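Search this site Search

Vanags: two arms on one table

README, last touched 2021-01-03

Hello! If you've landed on this page you either want the recordings or you want to build the same thing, and I've tried to write for both. Vanags is a pair of small arms bolted to a metal rail at the front of a table in our shared workshop in Barnby. I did most of the wiring, Rimantas Lapiņa did the brackets, and Fotini Ververidis has put in more hours at the controls than anyone. The folder you'll be downloading holds 816 recordings of the arms doing fiddly little jobs near a person's hand. There's a camera on each wrist and another that stays put and looks at the whole table.

We started in May with blocks and pegs, which were fine but a bit dull, and then Fotini said we should try working next to fingers (she was right, it's a much better test of how steady the thing is). Everything got slower after that. I dropped the speed limit in the config and left it dropped, so please don't put it back up if there's a hand anywhere near the arms!
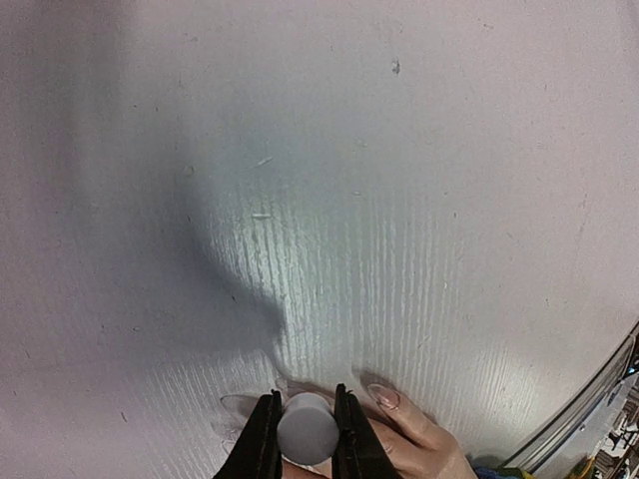
Lighting has been the biggest headache by a mile. I'd set the lamps up so they looked lovely to me standing at the table, and then I'd open the recordings and find glare all over the place. The tabletop is glossy, and from the wrist you get those bright patches broken up by fine grain lines, with a big soft shadow sitting right beside them. A long shiny fingernail picks up a reflection of its own as well, so if you're training anything to find a nail by its outline, expect it to trip over. I've left the glare in. Real tables are shiny, and there are enough scratches and smudges on ours that I gave up wanting it spotless.

What's in each folder: the video from every camera, the joint positions for both arms, and a notes.txt saying who was driving and anything odd that happened. Some notes are one word long. Sorry, those are mine. The clocks on the wrist cameras drift a little against the fixed one, so run align.py before you compare anything, and run it again if you trim a clip. I took out 41 recordings where a cable snagged or someone nudged the rail, and they're in a separate folder called bin_but_keep, as Justinas Baranauskienė wanted them for something about spotting faults.

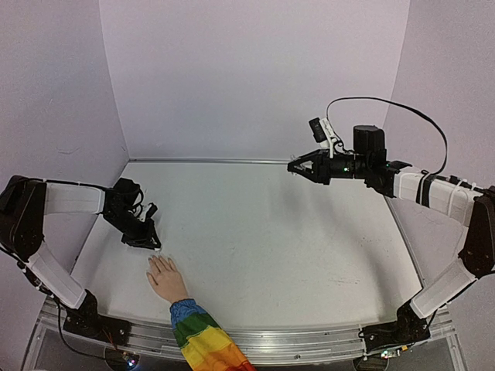

If you're building your own, leave far more slack in the wrist cables than you think you need. My first lot were neat and tidy and pulled tight every time the elbow opened out, so I redid them all with big loops and it looks messier but I've stopped swearing at it. Tie the cable to the forearm in a couple of places and let the rest flop. Print the camera mounts with the slanted side facing forward, and do the screws up by hand, as the holes strip quite easily.

Known problems: the left gripper closes a touch further than it's told to. Joint readings from before the config change are in the old units (there's a units line at the top of each log, so check it). The folder names still say Sanota in places, from when that was going to be the project's name.

Use it for whatever you like, just mention us somewhere. Questions about the brackets go to Rimantas, and anything about files that won't open comes to me.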